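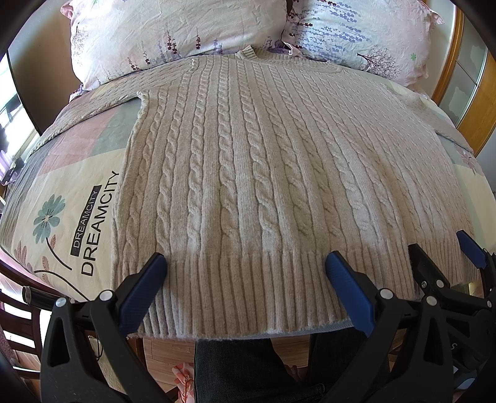 A night ferry is a ship that carries people and cars across the sea while most of them are sleeping. You go on board in the evening, you eat something, you lie down in a small bed, and in the morning there is another country in the window. It sounds simple, but many things must be done correctly in those hours. Before I tell you about them, I give you one piece of advice. On the open deck at night the wind is strong, even in summer, so take a thick sweater, like the beige one with the twisted cables lying on the bed. Lay it out flat the evening before, as it is there, and then you will not forget it. Now we can go on board.

Journeys > Young Travelers > Ships and Harbors

How Does a Night Ferry Work?

By Ilgın Polat

Print this page | E-mail to a friend

I will explain it with one ship that I know well. Her name is Fernumero, and she sails from Lodeck to Fuentealba, with a short stop at the island of Omum. The whole trip takes 16 hours. Sailors often say "she" when they talk about a ship, so I will do it too.

Who goes in first?

The cars and the trucks go in before the ship leaves, through a very big door. On Fernumero this door is at the back. The back of a ship is called the stern, and the front is called the bow. When the door opens, a strong ramp comes down to the land, and the cars drive over it as over a bridge.

Maybe you think that the cars can park where they like. They cannot. A truck full of oranges is very heavy. If all the trucks stood on the left side, the ship would lean to the left. So an officer makes a plan for the loading, and the heavy things are shared between the two sides. The workers show each driver with their hands where to stop. Many trucks are also tied to the floor with chains, so they cannot slide when there are waves.

The ship has another way to stay straight. Low down inside her there are tanks, and the crew can fill them with sea water or make them empty again. This water is called ballast. If the ship leans a little to the right, they can pump water to a tank on the left side. You can try the idea at home in the bathtub. Take a plastic box, let it float, and put a stone in one corner. Then put a second stone of the same size in the opposite corner and look what happens.

Why does such a heavy thing float?

A small nail sinks, and a steel ship does not. When I was a child this made me almost angry! The answer is in the shape. A nail is steel all the way through. A ship is steel on the outside, but inside she is mostly air: the cabins, the corridors, the place for the cars. When she sits in the water, she pushes a lot of water away, and the water pushes back up. She goes down only until the water she pushes away weighs the same as she does. Then she stays there and floats.

When the cars come in, she becomes heavier and sits a little deeper. On the side of many ships there are numbers painted one over the other near the water. From these numbers the crew can read how deep the ship is sitting.

Leaving the harbor

A big ship cannot turn fast like a bicycle. In the harbor there is not much room, so many ferries have small extra propellers in the side of the bow. They push the front of the ship to the left or to the right. They are called bow thrusters. If your cabin is close to them, you will hear a deep noise and your glass may shake on the table. It lasts only some minutes.

In many harbors a pilot also helps. This pilot does not fly. It is a person who knows all the shallow places and the currents in that harbor, and gives advice to the captain. When the ship is out in deep water, the pilot often climbs down a ladder to a small fast boat and goes home. If you are on deck at the right moment, you can wave.

Who is awake at night?

On Fernumero there can be 2,182 passengers, and after midnight nearly all of them are in bed. But the ship is moving, so somebody must always look where she goes. The room for this is high up at the front, and it is called the bridge. It is kept quite dark there at night. Your eyes see small lights on the sea much better when you stand in a dark room -- you can test it at your own window.

The crew work in turns, which are called watches. On many ships a watch is four hours long. Then other people come, they listen to what has happened, and the first ones go to sleep.

The officers have radar too. It sends out radio waves, and when these hit another ship or a coast, they come back and make a mark on a screen. And each ship carries colored lights. There is a red one on the left side, which is called port, and a green one on the right side, which is called starboard. If you see the red light of another ship, you know that you are looking at her left side, and so you know more or less which way she is going.

What if my stomach feels strange?

Seasickness comes when your eyes and your ears do not agree. Deep inside your ears there is a part that feels movement. In a cabin without a window your eyes say "we are standing still," but your ears say "we are moving." Your brain does not like this quarrel. It often helps to go outside with an adult and look at the horizon, the line where the sea meets the sky. The middle of the ship moves less than the two ends. Some dry bread can be good, also.

Many ferries have fins under the water, one on each side, a bit like the fins of a fish. They turn a little up and down and make the rolling smaller. They are called stabilizers.

Morning

At 5 in the morning the kitchen is already busy, and the smell of bread comes into the corridor. Later a voice from the loudspeaker asks the drivers to go to their cars. Remember the number or the color of your car deck! My father did not, and we were looking for our car on the wrong deck while the people behind it waited. Then the big door opens, the light comes in, and the first cars drive out.

Print this page | E-mail to a friend

Comments

Deniz's mom: We read this together before our first ferry. He tried the bathtub thing with two potatoes and the box sank, so please use small stones.

Orla, age 9: Why can't you have the lights on in the bridge and just use the radar?

Ilgın Polat: Good question, Orla. Radar can miss small things, for example a little wooden boat. So the officers use the screen and also their eyes.

Grandpa Wim: I worked on car decks when I was young. You could add that drivers should pull the handbrake. You would be surprised how many forget it.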